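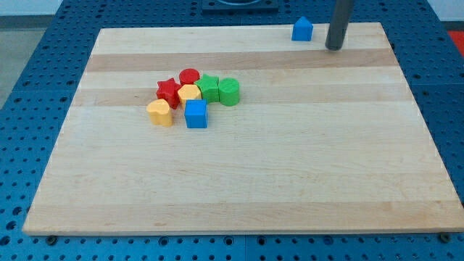
Cell 5, Omlow: board, block set and arm tool at the time of inspection.

Wesilville Automation Workshop
Tabletop Arm Cell: Pre-run Safety and Set-up Checklist
Site: Omlow
Cell: 5
Period: November
Inspector: Rania Shehata
Task: block pushing, one arm, flat board

Results are given as OK, NOTE or ACTION. A NOTE does not stop work. An ACTION must be closed and initialled before the drives are enabled.

Section A. Table and board

A1. Perforated table level and free of movement under hand load. OK
A2. Panel seams flush. OK
Comment: Checked with a straight edge. The seams are visible but there is no step a block could catch on if it leaves the board.
A3. Board seated and unable to slide. OK
Comment: Pushed by hand from each side and from the front.
A4. Board surface free of splinters, raised grain and glue residue. OK
Comment: The darker strips towards the back are natural variation in the timber. They were entered as stains on the previous sheet and should not be carried forward.
A5. Board edges free of damage. NOTE
Comment: Slight roughness on the underside of the front edge, felt with a gloved finger. Sand at next service.
A6. Unused table holes free of loose screws and swarf. ACTION
Comment: One loose washer removed from the left side. Vacuum the whole table, then initial.

Section B. Work pieces

B1. Block set complete against the task card. OK
Comment: Eight pieces. Two red (cylinder, star), two yellow (hexagon, heart), two green (star, cylinder), two blue (cube, house).
B2. All pieces on the board and upright before start. OK
B3. Starting layout agrees with the task card. OK
Comment: Seven pieces grouped left of centre in the upper half, blue house alone near the back right corner. The lower part of the board is to be left clear as the push area.
B4. No piece within the park clearance of the tool. NOTE
Comment: The blue house stands close beside the rod. The task card sets no minimum gap for this layout. Until one is set, the first move from park is to be made at reduced speed with a hand on the stop.
B5. Pieces free of cracks and sharp mould lines. OK

Section C. Arm and tool

C1. Base fixings tight and witness marks aligned. OK
C2. Tool rod straight, with no play at the clamp. OK
C3. Rod tip rounded and free of burrs. OK
Comment: A tip worn flat is to be replaced, not filed.
C4. Tip height above the board set with the feeler gauge. OK
Comment: Measure at all four corners. A single reading at the centre is not accepted under the Mosov procedure.
C5. Tool path limits keep the tip inside the board edges. OK
C6. Running hours recorded. OK
Comment: 683 hours. Belt check is due at 2,000.

Section D. Stops, guarding and access

D1. Emergency stop tested from the operator position. OK
D2. Restart needs a separate, deliberate reset. OK
D3. Speed limit locked in the controller. OK
Comment: Configuration 3,134 loaded. Operators have no write access.
D4. Risk assessment covers the tool now fitted. ACTION
Comment: The sheet on the cell door still refers to the old Ezeani suction cup. A low-force arm is assessed together with its tool and work pieces, so the existing assessment does not cover the rod. Revise the pinch point entry for the gap between tip and board.
D5. Pieces reset by hand only with the drives off. NOTE
Comment: Operators were seen straightening blocks while the arm was paused. A pause is not a safe state for reaching in. Rule repeated to both shifts.
D6. Floor around the table clear. OK

Outstanding before release: A6, D4.
Carried to next service: A5.
For the task card owner: B4, minimum gap to be stated.

Signed: R. Shehata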